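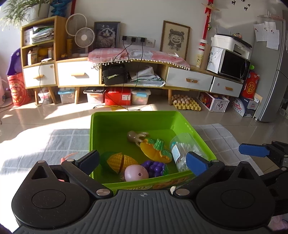 How does a bowler make the ball swing?

Picture a fast bowler charging in. The ball leaves her hand, heads straight for the batter, and then, halfway down the pitch, it curves! The batter swishes at empty air and the wicketkeeper goes leaping off sideways to catch it. There wasn't a gust of wind, and the ball hadn't even bounced yet. So what bent it?

Cricketers call this swing, and it is one of the best bits of science in any sport.

Look at the seam

A cricket ball is made of leather stitched round a hard middle. The raised line of stitches going all the way round is called the seam. On a brand new ball it stands up proud and you can feel it with your fingertip, like a tiny ridge of hills.

To swing the ball, a bowler holds it with the seam upright and tilted slightly to one side, a bit like a rudder on a boat. Then she flicks it out so the seam stays at that same angle all the way down the pitch. (This is really hard! If the seam wobbles, the swing disappears.)

Air is stickier than you think

As the ball flies, a very thin layer of air clings to it. On one side the air slides round smoothly and lets go of the ball early. On the other side it bumps into the tilted seam and gets all jumbled up. Jumbled air hangs on to the ball for longer before it lets go.

Now the air behind the ball is being pushed off to one side, and when the ball pushes air one way, the air pushes the ball the other way. Off it curves, in the direction the seam is pointing.

Why do they keep rubbing it on their trousers?

You've probably seen this on the telly. After a few overs the ball gets scuffed, so the fielders pick one side and polish it like mad, and let the other side get rough. The shiny side keeps its air smooth, the rough side jumbles it, and the ball can keep on swinging even when the seam has gone a bit flat. Red streaks on white trousers are the sign of a hard-working team.

What about reverse swing?

When a ball is old and one side is very rough, and somebody bowls it really fast, it can bend the opposite way to the one you'd expect! In a match at Isthorpe, the visitors from Werkley were cruising along on 139 for 3, wanting 200 to win, when the old ball began to reverse. They were all out before they got there. Imagine the noise!

Try it yourself

Take a tennis ball and cover exactly half of it with smooth sticky tape. Ask a grown-up to help with the scissors. Go outside where there's lots of space, hold the ball with the edge of the tape pointing towards your friend, and bowl it. Keep trying until you get one that curves, then turn the ball so the tape is on the other side and see which way it goes.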